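We use cookies to keep you logged in and to remember your forum settings. Accept Manage
Search threads, members, tags...

Flivero Home & Kitchen Forum > Storage > Fruit in plastic baskets, yes or no?

peglegpantry
OK so I've finally given up on the big ceramic bowl. Everything at the bottom went soft before I even knew it was there, and I'm tired of throwing out fruit. I've switched to one of those slotted plastic baskets with the handles, the kind you'd take to the pool, and I want to know if anyone else keeps fruit this way long term. Mangoes mostly, because my neighbor's sister brings them by the box in June and we can't keep up!

sirkwood_sue
I did it for years at our old place in Sirkwood. Air gets in from underneath, which a bowl will never give you. Line it with a dish towel though, those little slots leave marks on anything ripe.

dr_colander
Gonna disagree with the towel. You bought a basket full of holes and now you're covering the holes? Just don't stack. One layer, done.

sirkwood_sue
A thin towel, doc. It breathes fine. I'm not putting a bath mat in there.

peglegpantry
Ha, OK. I was sorting last night and ended up with mangoes on one side of the counter and the basket on the other, trying to decide who goes in. The green is a little more minty than I wanted but it's growing on me.

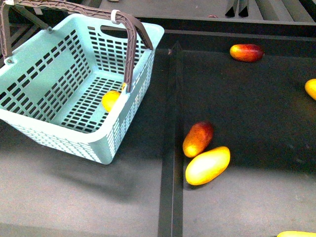

mossbucket, on the other hand, would skip baskets for mangoes completely and use a paper bag until they give a little when you press near the stem, then straight to the fridge.

mossbucket
Yep, that's me, I've said it in 20 threads and I'll say it again. Bag, then fridge. The basket is for onions.

dr_colander
Fridge before they're ripe and you get rubber. After, fine. Agree on the bag if you're in a hurry.

peglegpantry
I'm never in a hurry, I have the opposite problem – they all go at once and then it's mango everything for a week. So what about splitting them, half in a bag and half out in the basket?

kettle_and_co
That's what I do! Also keep the yellow ones away from the hard ones if you want to slow things down. And wash the basket now and then. Mine's a Kivudlow, the handles come off and it goes in the top rack. Had it 10 years.

sirkwood_sue
Mine cracked at the handle after one summer, so your mileage may vary. Don't carry potatoes in it.

peglegpantry
Noted, no potatoes. Trying the half and half thing, with a thin towel on one side only so you two can stop fighting.

dr_colander
I'll want results.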